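Plindach Wash & Fold: Questions We Get

Do you really fold everything?
Nearly. Shirts, pants, towels, sheets, pajamas, the T-shirt from the 5K you walked. We don't fold bras, and we gave up on fitted sheets with elastic on all four sides. Those get rolled into a respectable bundle and handed back with a straight face.

How do I hand over my laundry?
In a bag that closes. The counter at Gruvton opens at 7 a.m. and the one at Skondgate at 8, a difference Rongrong Dai has been asked to explain for years and declines to. Write your name on the bag. "Mine" has been tried.

Can someone come to the house instead?
Yes, that's our home folding visit. You wash and dry, we fold and put away. A visit covers two hours or one bedroom's worth, whichever runs out first. We ask for a flat surface, and a made bed does nicely. Please don't clean up before we arrive. People do, and then we can't find anything.

What about small black things?
Every household has a heap of them, and every household believes its own is the worst. We sort black items last, by daylight if there is any, and lay them over something with a pattern so the edges show. On a black comforter you can lose a sock for a week.

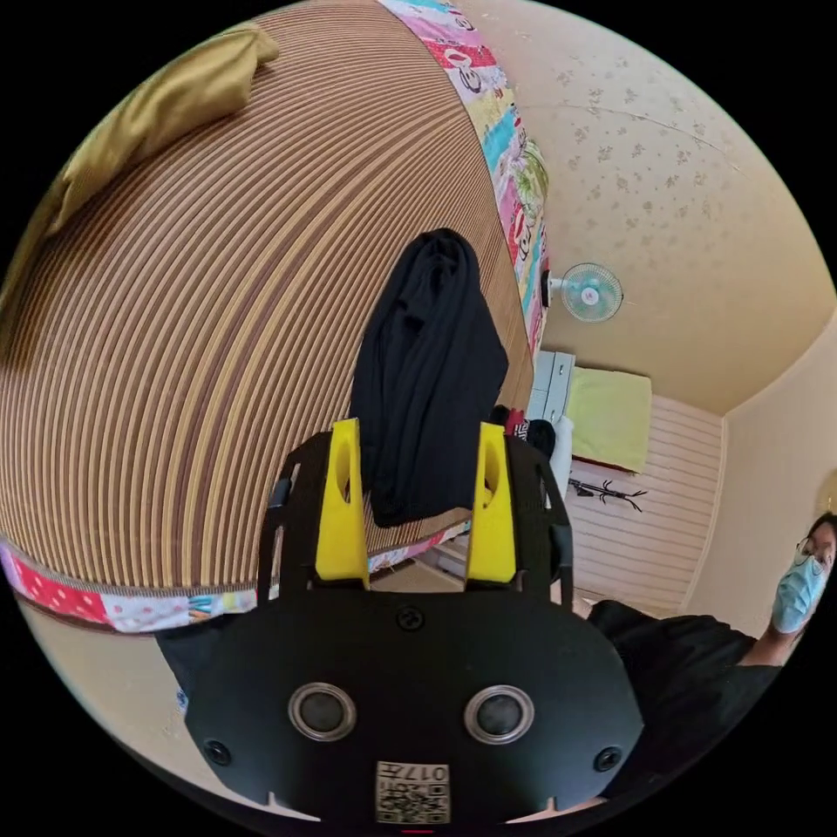
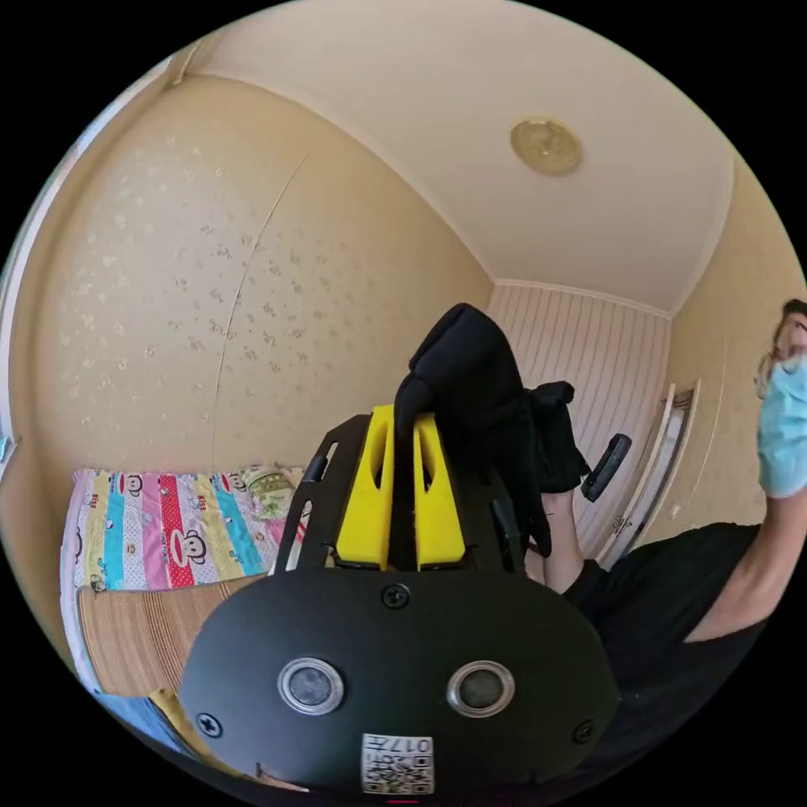
Page last changed: December

Do you match socks?
We match what matches. Leftovers go in a separate bag, and you may keep it, wear it, or leave it on a shelf until the other halves come home. Two black socks of the same length count as a pair with us. If you can tell them apart by the toe seam, put a note in the bag and Fengying Xia will take it as a challenge.

Will a patchwork quilt survive?
Usually. Show us first if it's old or handmade. We check the seams, wash it cold on its own, and dry it flat. Reds get tested on a damp white cloth - a red square that bleeds will share itself with every neighbor it has. Striped bed mats are quoted one at a time, so ask at the counter.

How should I store what you folded?
On its edge in the drawer, like files, if you're that sort of person. In a stack if you aren't. We fold to the same width either way, so you can change your mind later without calling us.

Do you wear masks on home visits?
Ask when you book and we will. Dryer lint gives some of us reason enough.

I found something that isn't mine.
Bring it back and we'll swap. The lost shelf at Skondgate stood at 287 items when Jinfeng Xiao last went through it, and most of them were single gloves. We keep things for two months.

What does it cost?
Wash and fold goes by weight, home visits by the visit. Prices are on the board at each counter. Eustaquio Hinojosa writes the board and his sevens look like ones, so check before you celebrate.

Do you iron?
No. Segundo Escobar at Cheng, next door to the Gruvton counter, irons very well and would like us to stop sending him pillowcases. Shirts are welcome - leave them with us before noon and we'll walk them over.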